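Speaker notes – Brilcombe talk, 2024-10-12

Single-use packs and how we open them

Version with page numbers, for reading from. Heikki Leinonen has the slides. Wait for him to nod before starting, as the projector at Brilcombe takes a while to warm up.

Opening

Good morning, thank them for coming in early. Say who I am: Babita Bisht, packaging buyer at Vashisht for seven years, before that on the filling line. Mention the line work because it comes back later.

The talk is on one small part of the job, the peeled film lid. I am not covering bottles or cartons. Anyone who came for cartons should stay for the second session with Femside, who know far more than I do.

Ask for a show of hands: who has opened a tub or pot in the last day and spilled some of it? Leave the hands up for a moment. Then move on without comment.

Where the complaints come from

We went through the complaints log for the tubs and pots range. There were 3,667 entries in total. Of those, 409 mentioned the lid. Read both figures out slowly, people write them down.

The complaints under "lid" are a mixed lot. Some people could not find the tab. Some found it and it tore off. Others got the lid half off, and the tub tipped when it let go. A fair number had no trouble opening it at all but did not know what to do with the film afterwards.

That last group surprised me. We had been treating the lid as finished with once it was off. For the person in the kitchen it is still there, still in the way, and it has to be put somewhere.

Pause for water.

The tab

Show the two samples, the old tab and the new one from Bralletti. Pass them along both sides of the room. They do not need to come back in order.

The old tab was short and sat flat against the rim. It looked tidy on the shelf. To lift it you needed a fingernail. The new one is longer and has a fold in it, so it stands up a little when the pack comes out of the outer box. It cost us slightly more film per lid and we had to change the cutting tool in June.

Do not go into the price. If asked, say it is in the handout.

The peel

Most people pull straight up. I did the same for years. Pulling up puts all the force into one point on the rim, and when the seal gives, the hand jumps. Pulling back low across the top is steadier – show this with an empty tub, tab facing me, elbow down.

Do it twice. Once at normal speed, once slowly.

Mention that the rim matters as much as the film. A ridged rim is stiffer to hold. A plain rim bends under the thumb, and then you are squeezing the sides while you pull.
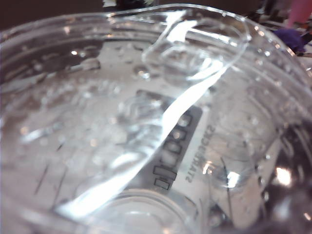 Notes, p. 7

Leave this slide up while I talk about film. Thin clear film does not lie flat once it has been bunched up. It folds into a rope, the folds catch the light, and on clear plastic it can be hard to see which edge belongs to the lid and which to the tub. Ask the people at the back whether they can tell. Let two or three answer.

Then the label. Print on clear plastic gets read from the wrong side more often than designers expect, and through a curved wall the letters bend as well. On the screen the word is not readable to me. Our own artwork was always checked flat on a desk, under a good lamp. We now check it wrapped round a filled tub.

Heikki will want to add something on ink. Give him two minutes.

What we changed

Longer tab, as shown. A small arrow on the film, pointing the way to pull. The arrow went through several versions and the first was too pale to see.

We moved the opening instructions from the base to the side. Nobody turns a full tub over to read the bottom, and I wish we had thought of it sooner.

We also tried leaving the film attached at one edge, so that it hinges. People in the trial liked it for dry goods. With liquids it dripped when it was folded back, and they ended up tearing it off anyway. We have kept it for dry goods only.

What we have not solved

Cold hands. Wet hands. People with weak grip, for whom the longer tab helps but not enough. I have asked Femside whether we could test with their group next year and they have said yes in principle.

The loose film is still a problem as well. It is light and it clings to things. I do not have a good answer and would like to hear from anyone who does.

Questions

Take them from the left side first, they got missed last time. Repeat each question into the microphone.

Likely ones: recycling of the film (handout, back page), whether the tubs stack (yes, with the lid on), and whether Bralletti supply small orders (ask them direct, their card is on the table by the door).

Collect the samples before the break.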